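Subject: Re: [gremness-film] Worth the drive to Pronderdale?

On September 4:15 pm, a list member wrote:

> Has anyone been to the short film weekend up in Pronderdale? I keep
> seeing the flyer and can't tell if it's a real festival or just a
> screen in a gym. I'd be coming from Gremness with two teenagers who
> will not sit through anything slow. Also, are the subtitled ones
> readable from the back? Last place I tried, they weren't.

Yes, go! We got back last night and I'm still going on about it to anyone who'll stand still. It's a real festival, in a real movie house (the old Cinetico on the main street, with the balcony open again), and I think your teenagers would be fine if you pick the right block.
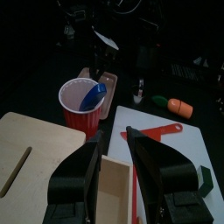 PRONDERDALE, September

The Cinetico seats 541 with the balcony, and for the opening block it was close to full. I hadn't expected that at all. They told us from the stage that 564 films came in this year, and I can't imagine watching all of those, but whoever did the picking has a great eye. Nothing we saw ran longer than 20 minutes, and most were much shorter, so if one doesn't grab your kids, the next one is right behind it.

My favorite by a mile was Huamán, a Peruvian short about a bus driver and his father who have one last route to drive together. It's mostly the two of them bickering about the radio – and then there's a stretch with no talking where the bus climbs up through fog, and the whole balcony went quiet. I'd pay the full price again just for that one. It's in Spanish and Quechua with English subtitles.

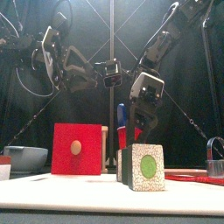
Which brings me to your subtitle question. We sat in the next to last row downstairs for one block and I could read every word, and I'm no hawk. White letters with a dark edge, nice and big. The only spot I'd skip is the far left of the balcony, where the railing gets in the way if you're short like me.

For the teenagers, I'd do the late afternoon block. It had two comedies, a very silly ghost story and an animated one about a goose that got the biggest laugh of the day. The morning block is slower (I loved it, but I know my own son would have been on his phone by the second film).

A few practical bits:

- It's about 120 miles from Gremness and the last part is two lanes, so leave early.
- The lot behind the theater fills up by noon. We parked by the library and walked.
- The first 500 people in get a printed program. Grab one, the online version leaves out the running times.
- Popcorn is real popcorn. Bring cash.

They're repeating the audience picks next weekend, Huamán included, starting at 3 pm. I'm very tempted to go back, so if you end up driving, write me off list and we could share a car! 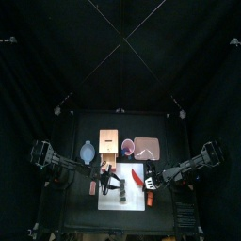

*Dark tabletop with two robot arms, black curtains behind.*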